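# Teaching by hand or by headset? Report on the can restocking task

Author: Ruwan Dissanayake
Module: Robot Learning Project, second semester

## 1. What I was asked to do

The assignment was to teach a two-finger arm to restock drinks cans, using human demonstrations only, and to compare two ways of giving those demonstrations. In the first, the operator holds the arm and moves it through the task (kinesthetic teaching). In the second, the operator stands away from it and drives it with a hand controller (teleoperation). The proposal, which I wrote in September, predicted that teleoperation would be "clearly superior." I no longer believe the word "clearly," and I have some doubts about "superior."

Most of the papers on our reading list report a success rate and a number of demonstrations. Very few say how many demonstrations were thrown away, or who decided. I kept a record of both, and most of this report comes from that record.

## 2. Setup

All recording and playback went through Sezer, the lab's logging tool. Kinesthetic demonstrations used gravity compensation mode. Teleoperated ones used the Areta controller, with the operator standing where the gripper could be seen directly. Joint positions, gripper width and camera images were saved together. Timestamps came from the Timemex service, and I will come back to that.

The policy was the same small imitation network in every case. I didn't tune it separately for each method. A fair objection is that one set of settings may suit one kind of data better, and I can't rule that out.

## 3. Collecting the demonstrations

In total I recorded 875 demonstrations. Of these, 86 were discarded before training. The reasons fall into a few groups:

- the can was dropped or knocked over
- the gripper closed on nothing and the operator carried on anyway
- the operator stopped to think for so long that the recording was mostly waiting
- the camera images and joint data didn't line up (see Timemex, below)

The third group bothers me. I decided what "too long" meant, and I decided it after watching the recordings. Another student could have kept most of those and cut others. I wrote down a rule on the second day and went back over the first day's recordings with it, but a rule written by the person who wants good results isn't much protection.

Kinesthetic teaching was easier to learn. A new operator could produce a usable recording on the first morning. The trouble is that the operator's hands and forearms end up in the camera images, and at playback they're gone. The network has then learned from pictures that it will never be shown again. Kotitz, the masking script we were given, paints over the operator's arms, but it also painted over cans on several occasions. I stopped using it and cropped the images by hand, a dull job that I can't recommend.

Teleoperation kept the operator out of the images but made the grasp harder. There's no feeling of contact through the Areta controller. Operators compensated by slowing down near the can, and the policy duly learned to slow down near the can. Some readers will call this careful behavior. I'd call it a copied habit, and it cost time on every single pick.

## 4. The tray condition
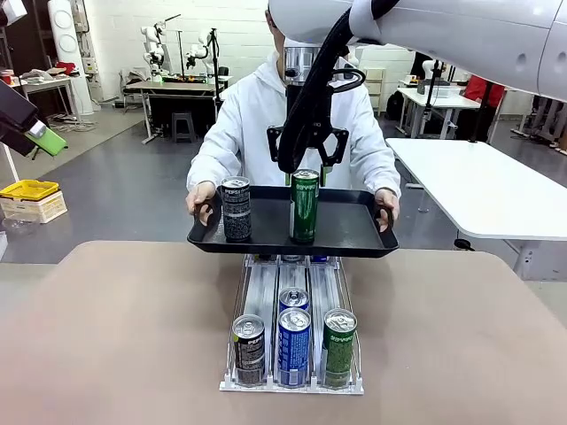 My supervisor suggested that picking from a fixed table was too easy, so the last set of demonstrations used a tray held by a person. I was against this at first. A held tray moves whenever the holder breathes or shifts their weight, and those movements can't be repeated from one trial to the next. The holder also helps without meaning to, by steadying the tray or tilting it a little as the fingers come down. Even with both hands through the cut-outs and the tray held level at chest height, as for the green can with the open fingers over its top, I can't say how much of a good grasp belongs to the arm. The three-lane rack on the table below is a much more honest partner.

I ran the tray condition with teleoperation only. Guiding the arm by hand with a third party standing that close seemed like asking for a bumped elbow.

## 5. Results, with reservations

On the fixed table the two methods came out closer than I expected. Teleoperated data gave the better placement into the rack lanes. Kinesthetic data gave faster motion and a firmer first grasp, but the arm missed the lane more often on release. With the tray, the policy did well when the holder was someone from the project and noticeably worse with a visitor who hadn't seen the task before. I take this as support for my worry in section 4, though one visitor doesn't prove anything.

I also trained each policy 3 times with different random seeds. The gap between seeds was, for the fixed table, nearly as large as the gap between methods. If I had trained once and stopped, I could have written a confident report in favor of either.

## 6. Problems I didn't solve

**Timing.** Timemex drifted during long sessions. Restarting it every 5 recordings kept the drift small, but I only found this out partway through.

**Operator differences.** I gave most of the demonstrations myself. What the network learned may be less "teleoperation" and more "how Ruwan does it on a Sunday."

**Can types.** Blue, black and green cans weren't equally represented. I didn't balance them at the start, and by the time I noticed, the lab booking had run out.

## 7. Next time

I'd fix the discard rule before recording anything and have a second person apply it. I'd put the tray on a stand and compare that with a held one, using the same tray and the same cans. I would also record the time spent cleaning data for each method, because my hand cropping isn't in any of the figures above and it took longer than the kinesthetic demonstrations themselves.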